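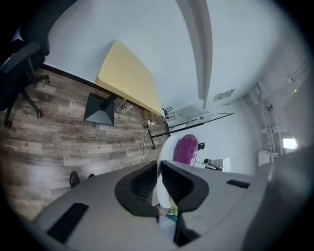
Our class visit to Praltura came at the end of a long unit on automation, and I had been looking forward to it since our teacher, Ms. Boström, first passed around the sign-up sheet (I may have signed it twice). I had pictured a big factory hall with yellow fences and flashing lights, and what we walked into felt much more like somebody's office! There was a table with a pale yellow top standing on one black leg, a glass desk beside it, an office chair, and a white cable trailing along the floor by the wall. The gripper was the reason we had come. It is a gray tool with black fingers that a person holds in the hand, with a camera on it, and the idea is that you do a job yourself while the camera records how you did it, so that a robot can learn from the recordings later on.

## The demonstration

Our guide was an engineer named Brynjólfsdóttir, who was very patient with us and answered even the questions that had been asked five minutes before. She told us that one simple job needs nearly 300 recordings before she is happy with it, and that the team's collection stood at 3,236 on the day we came. I wrote that number on my hand because I was sure I would forget it.

We took turns in pairs, 12 of us altogether, and each pair got 30 minutes. My partner and I were slow at first. You want to move the way you always do, quickly and without thinking, and then you remember that the camera has to follow along and you start moving like you are underwater. The view from the camera is very wide and bends everything. On the screen the beam overhead swept down in a big arch, and the square tabletop had turned into a slanted yellow shape that I had to look at twice. The router sitting up on its stack of flattened boxes behind the table was in there too, antennas and all.
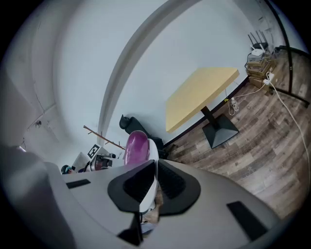
## What I learned

The biggest surprise for me was how much of the work is plain, careful repeating. I also learned that the black and white square markers help the computer work out where things are, which I had taken for decoration! Next time I would ask how the team decides that a recording is too clumsy to keep, as I suspect a few of mine were. I would like to thank Ms. Boström for arranging the trip and for driving the second van back to Clodville.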